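Search this journal Search Advanced search

Filed under: Household Studies / Kitchens and Washing-up

3.2 Rack access and loading order

Wire racks were assessed in the Forkelness and Vadton kitchens by Lammers and Tambunan, using the loading protocol of Quinlan (Section 2). Each kitchen was visited in November and loads were recorded before the door was closed. The protocol treats the rack as a set of positions, filled from the rear forwards, with tall items placed last.

Of the 40 loads recorded, 32 followed this order. The remainder began at the front, and in 4 of them at least one plate had to be lifted out again to make room for a pan. Cartwright's earlier survey reported the same fault — front loading followed by rearrangement — in shared kitchens only.

Reach into the rack was treated separately from order (Figure 2). A dark interior makes the gaps between wires harder to judge, and lighting was therefore noted for every load.
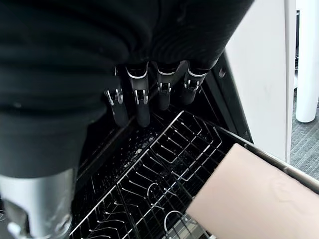 Figure 2. Wire dish rack in an open dishwasher with black interior walls and floor.

Loads with poor lighting were kept in the analysis but coded apart. Cutlery was excluded throughout, as the two kitchens stored it differently.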